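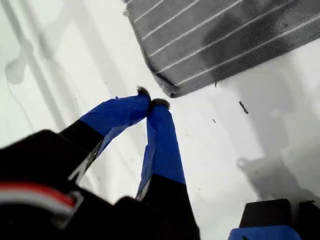
*Blue tape on both fingers.*

Monday, August. Phishing drill log, Paquette test tenant.

Fake invoice mail went to 2,000 mailboxes. 411 clicks. 3 people reported it before lunch, all in billing. Reporting button hidden under the overflow menu again, need to bug Fiorella Guerra re: that.

Joltilano filter let the lookalike domain thru both times. Rule 2 was set to log only. Changed to quarantine, rerunning tonite.

Also read the new state breach notice draft. Shorter deadline, bigger fines. Legal hasnt seen it.

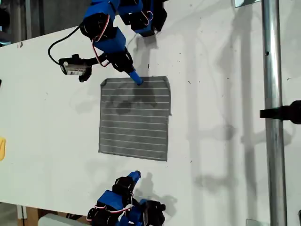
Do drill clicks count as a breach under the draft?

Only real exposure of personal data counts, so drill clicks stay in our own log.

Flurkileo export still drops timestamps. Pulled them by hand from the mail server, saved next to the raw csv.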